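Handheld gripper recording around sinks – what rules do you follow?
Posted in: Robots & Automation > Good Practice
Monday, February 2, 2026

Hi all! We're a small group at Medina and we've just started recording handheld gripper demonstrations for bathroom tasks. I love it so far, but we have no written rules yet, and everyone does things their own way. One person starts with the jaws open, another with them closed. Some people talk through the task, some reset the props between takes and some don't.

Before we record the first big batch (the target is 3,000 takes) I'd like a one-page sheet everybody can agree on. What's on yours? I'm most interested in sinks, cables on the floor, and how you handle more than one operator in the same room. Is there an official standard for this, or is it all house rules?

– pleveo_fan

4 replies hidden, 3 shown

tidybench
Mostly house rules in my experience. Don't put your hand in the jaws, tape down your cables, label your takes. You'll be fine!

cusik_lab_notes
Great question, and good on you for asking before the big batch! We do this kind of work at Cusik and our sheet has been rewritten plenty of times, the last big rewrite in December. I don't know of a standard written just for handheld recording. We read the general workplace safety rules for our building first, then wrote our own page on top. Copy whatever helps:

Before the take
Check that every marker face is clean, flat and fully stuck down. A curled corner can ruin a whole session and you may not notice until the evening.
Open and close both jaws all the way, twice.
Put cups and bottles on the back ledge where the task card says. Moving them a bit is fine if the card calls for variety – just write it down.
Walk the floor. Power strips stay away from any basin holding water, and no cable crosses the spot where you'll stand.
Closed shoes, sleeves above the wrist.

During the take
Start and finish with both grippers in view and still for a moment. It makes trimming so much easier!
Touch the task objects with the jaws only. If you need a finger to rescue something, stop and mark the take as failed.
Keep the marker blocks turned where the camera can see them. On low jobs like drain stoppers it's very easy to roll your wrist and hide one.

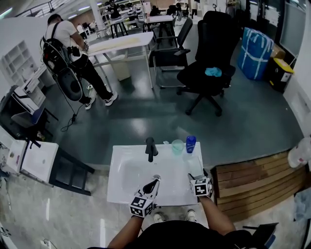
Sharing the room
One operator per station, and each station has its own clear patch of floor.
If you're on a trailing cable, you have right of way. Everyone else walks around behind the cable's fixed end.
Anyone who might be recorded is told first, and that includes people at desks farther back. Screens with private stuff on them get locked.
Take a break after 24 takes. Wrists get tired before you feel it.

We checked 74 old takes against this page and 14 failed, nearly all on hidden markers. Very fixable! Happy to share our task card layout too.

brokcombe_maker
Seconding the page from cusik_lab_notes, especially the still moment at each end. We added that at Brokcombe and the trimming job got a lot more pleasant.

I'd disagree on one thing. We don't throw out a take when a finger touches something. We keep it with a "hand contact" tag, and whoever uses the data can decide. Failed grabs as well – tag them and save them, they can be really useful later on.

Also put a version number on your sheet and store it with each batch. We forgot, and now I can't tell which rules our early sink takes were made under.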